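Condensing dryer stops with "empty container" light, but the container is empty

Asked by Liên Tăng

Appliance is a Randis condensing tumble dryer, 7 kg, bought second-hand. It starts normally, runs for a while and then stops with the container light on. The container is empty when I pull it out. If I push it back in and press start, it runs again and stops again at the same point in the programme. Clothes come out damp in the thick parts (waistbands, towel hems).

So far I have cleaned the door filter, rinsed the condenser under the tap and checked that the container is pushed fully home. The manual says to call the service line if the light stays on after emptying, and gives fault code 3041 with no explanation. Is this the pump, or a sensor? I would like to know before I pay for a visit.

2 answers

Cường Ông

An empty container with the light on usually means that water is not reaching it. Condensed water collects first in a sump in the base of the machine. A small pump lifts it from there to the container at the top. There is a float in the sump, and when the water gets high enough to raise it, the machine stops and shows the container light. On most models the same light serves both conditions.

Fluff gets past the door filter, settles in the sump and turns into a grey paste. It then blocks the pump inlet or holds the float up. Cleaning the condenser does not touch it.

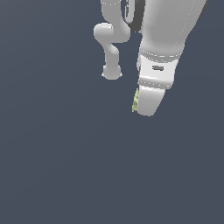

Unplug the machine before going further. Take out the condenser and look towards the back of the housing with a torch. On the Randis the sump is behind a small cover at the rear, held by two screws. Soak up the water with a sponge, then lift out the paste by hand. Move the float up and down with a finger. It should drop under its own weight.

Check the hose from the pump to the container as well. It can kink if the dryer has been pushed hard against a wall. To test the pump, pour a cup of water into the sump, refit the cover and condenser, plug in and run a short timed programme. Water should appear in the container within a few minutes. If the pump hums and nothing arrives, the impeller is jammed or the hose is blocked. If it is silent, measure the voltage at the connector, or have someone competent do it. Replacement pumps are sold under the Gritden name and fit this size of machine, but compare the hose diameter first.

I don't know code 3041. It does not appear in the parts sheet I have.

Comment from Liên Tăng: Cover found, two screws as described. A lot of paste, and the float was stuck in it. I have cleaned it out and will run a full load tonight.

Khúc

Mine did this, different make. Make sure it's level. If the dryer leans forward the water sits at the wrong end and the pump can't get it. Also don't use too much softener in the wash, it coats the filter and then the drying takes ages. I gave up in the end and bought a Trindeo, no problems with that one so far.

Last updated: November

Related questions
Dryer drum turns but no heat
How often should a condenser be rinsed?
Can a tumble dryer stand on top of a washing machine?
Water under dryer after each cycle
2000 W dryer on an extension lead
Door filter torn, is it safe to use?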